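Gollumen: company deals and funding rounds, in plain rows

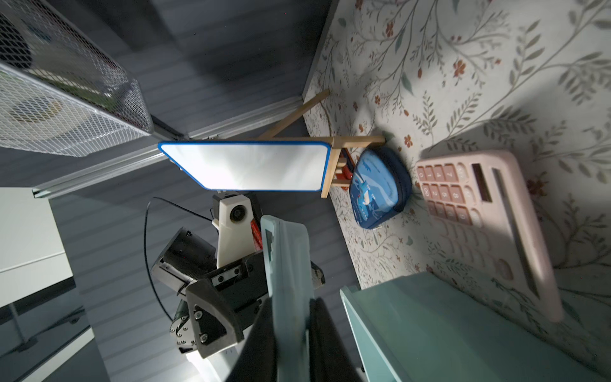 Whiteboard on its easel, with a calculator and a zippered pouch.

Version 7, released 17 Oct 2019

Gollumen is a data set of business software deals: who bought whom, who put money in, how much was reported, and what the two sides said about it on the day. It began as Iona MacKinnon's spreadsheet at Wondunar and got out of hand in the best way. We love this thing and we hope you find a use for it we never thought of!

What you get

deals.csv, one row per deal. This release has 562 rows.
rounds.csv, one row per funding round, joined to deals.csv on company_id.
names.csv, old and new company names. Software firms rename themselves constantly and this file is the one people write to thank us for.
notes/, short text files on deals that didn't fit the columns (there are 70, and some are really fun to read).

Everything is UTF-8 with commas as separators and a header row. Blank means unknown. Zero means a zero was reported, so please don't fill blanks with zeros when you load the files. The loader script in tools/ handles this for you.

Columns in deals.csv

deal_id: stable across releases, never reused
company_id: the company being bought
buyer_id: the company buying. Blank for mergers of equals, where party_b_id is used
announced: date of the first public announcement, year first
closed: date the deal closed, if either side said so
price_usd: reported price in US dollars, whole dollars
price_basis: "stated" if a party to the deal gave the number, "press" if it came from unnamed sources, "filing" if it appears in a regulatory filing
cash_share: portion paid in cash, 0 to 1
staff_at_deal: headcount given in the announcement
status: open, closed, dropped

A word on price_basis, my favorite column. A price from unnamed sources often shifts once a filing appears, and in earlier versions we simply wrote over the old number. Rhona Guthrie talked us out of that, and she was right. Now a deal with two different prices keeps both, the newer one in deals.csv and the older one in the notes file under the same deal_id. You can watch a rumor turn into a number!

How rows are made

One person reads the announcement and fills in the row. A second person fills it in again from the same source without looking at the first. The rows are compared by script and anything that differs goes to Jeanie Matheson, whose decision is final for that release. Most disagreements are over dates. Press releases put out late in the evening on the West Coast have an awkward habit of being dated the next day everywhere else, and we use the local date at the buyer's head office.

Currency is converted at the rate on the day of the announcement. The original amount and currency are kept in notes/ when they differ from dollars.

What's missing

Plenty. Coverage is good for deals announced in English and thin for everything else. Small purchases, where a team of seven joins a bigger firm and the product quietly shuts down, are badly undercounted. Companies with fewer than 1,000 paying customers rarely say what they sold for, so price_usd is mostly blank for them. An average price taken straight from this file will come out much too high, and we'd hate to see it quoted.

Rounds labeled "bridge" before version 5 may be double counted with the round that followed. Mhairi Gillies is working through these by hand and hopes to finish in November.

The Flornaler purchase is listed as open. We know two newsletters called it closed. Neither side has said so, and we'll change the row when one of them does.

Quick start

Unpack the archive, go into tools/ and run:

python load.py --in ../ --out gollumen.db

This builds a single SQLite file with all three tables and the joins already set up. Python 3.6 or later, no extra packages. Kirsty MacBrayne wrote the loader and also a very nice little query called biggest_gap.sql, which sorts deals by the wait between announcement and closing. Try that one first.

Changes since version 6

Added cash_share
Split "cancelled" and "withdrawn" rows out of closed, both are now "dropped"
Fixed swapped buyer and target in the Rutherford rows
names.csv now gives the date of each name change
Removed the old Excel copy, which kept turning company names into dates

Corrections

Yes please! Send the deal_id, the column, what it should say and a link to where you read it. Corrections with a source go into the next release with your name in CREDITS, unless you'd prefer we left it out. Corrections without a source go on a list and we look when we can.

License

CC BY 4.0 for the data, MIT for everything in tools/.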